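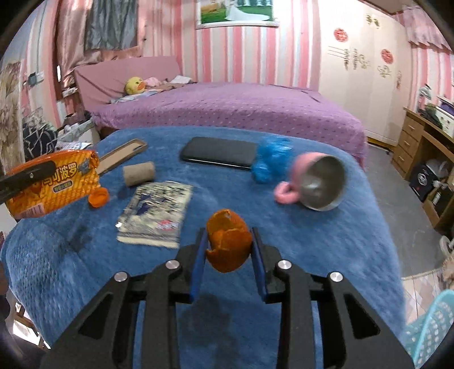
Grasp segmentation drops out as soon as the pads close on something soft

I'm training a small policy on hand-held gripper recordings and loving it so far, but my auto-labeler has one stubborn problem. It splits each recording into "approach", "holding" and "release" using the finger opening plus a mask of whatever sits between the pads. Rigid stuff like a mug or a phone gets clean labels. With the orange peel held between the blue pads, the mask flickers on and off, and I get 21 separate "grasps" out of one pickup. The orange snack bag on the left side of the blanket keeps stealing the mask too. I'm at 15 frames per second, running the Pliluvside labeler with default settings. Is there a threshold I should be tuning, or do I need a different model?

sedetberg_lab

Ooh, I fought this exact thing in June! Keep your model, the trouble is in the state logic. By default every frame gets judged by itself, so one bad mask ends the grasp. Add hysteresis: require several good frames in a row to enter "holding", and require the fingers to really open before you leave it. The mask should only get a vote on entry.

For the bag, crop before you segment. Your pads stay put relative to the camera, so a fixed window over the fingertips throws out nearly all of the blanket clutter. I reran 1150 clips that way and the relabeling was down to 28 clips I had to fix by hand, which felt like magic after weeks of clicking.

One catch: a peel squashes, so the finger opening keeps drifting after contact. Compare it with a short running average instead of the value at first touch.

pereyra_k

Have you tried a bigger segmentation model? Fixed it for me. Mine was all wooden blocks though.

dultidberg42

Agree with the hysteresis answer. Also check that your finger width and video timestamps line up. Mine were off by four frames and no threshold in the world was going to save me. Plot both on one axis and look at the moment of contact, it's a really satisfying plot when it's right :)

gripnotes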